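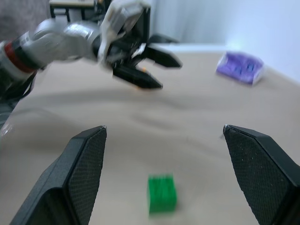
Researchers at Clininell have published a method for teaching two-armed robots from a small number of human demonstrations. The method, called Brutoler, trains on video from cameras mounted at the wrists, so the arms don't need a separate overhead view of the table.

The team recorded 260 demonstrations across 11 tabletop tasks, most of them picking up small objects and passing them from one arm to the other. An earlier system from the same lab, Prieto, used 390 for the same set. Brutoler did better on nearly all of the tasks and fell behind on 4, mainly those with soft packaging.

Training code will be released in December through the Wumero project site. Tests on a second pair of arms are still under way.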